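Equipment planning for handheld gripper collection

Equipment planning for handheld gripper collection is the process by which a team decides what to buy before it records people doing chores with gripper tools, and then what to buy again afterward. It covers the grippers, tracking markers, cables, storage and the furniture of wherever the recording takes place. The last item is seldom budgeted and often discussed.

Background

Early budgets followed the pattern for industrial arms, with one large purchase and a service contract. Handheld grippers cost far less per unit, which encouraged the belief that they cost little in total. Didier Courtois, who drew up the first purchasing plan for the Okdale project, listed 23 line items. The final ledger had 68, a good share of them cables.

Main cost categories

Grippers are normally bought in pairs, one for each hand, with a spare pair for every two in use. Planners who skip the spare tend to add it in the second month at express shipping rates. Fingertips are treated as consumables, like printer ink, and inspire similar feelings.

Marker cubes are cheap to print and tedious to replace, as each new cube has to be calibrated. The Cadutura purchasing guide puts them under "minor parts" and then spends four pages on them.

Power and cabling is the category most often underestimated. Lina Akl's widely copied worksheet allows 368 dollars per site for power strips, extension cords and ties, and leaves a blank row marked "more of the above."

Buying and leasing

Leasing suits projects shorter than one season. The Guérin method, named for the consultancy that sold it, compares the lease with the purchase price plus staff hours spent on repairs. Critics point out that it nearly always recommends leasing, and that Guérin leased equipment. The Plutitden spreadsheet reaches the opposite result by leaving out the staff hours.

See also

Depreciation; Extension cord; Scope creep 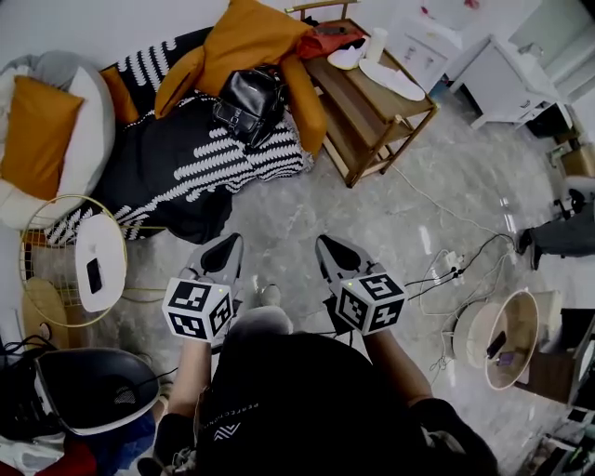 Handheld grippers with marker cubes, held one in each hand in a furnished room.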